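I'd gone to Prisow expecting a room full of machines, and got a desk, a kettle and a very patient engineer who spends her days filling a simulator with examples for the learning system they call Puser.

"We've got 1,415 runs so far," she told me. "I want another 700 by September, and I'm being optimistic!" Each one is an arm doing a small household job, driven by a person and saved from start to finish. 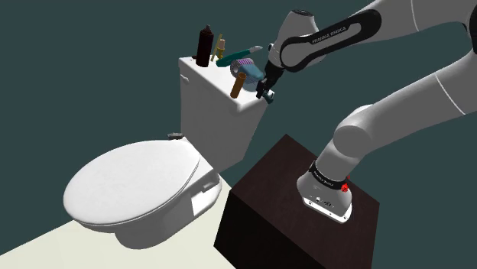
Bathrooms are her favourite, oddly enough. "Kitchens are easy to lay out. In a bathroom everything ends up on one little ledge, all leaning on everything else — and that's what people's homes are like."

So does she throw the bad runs away? Not all of them (I'd assumed she would). "If someone fumbles and then sorts it out, I keep it. Puser needs to see that too." She binned 40 last week, mostly for dawdling, and then went back for 2 of them.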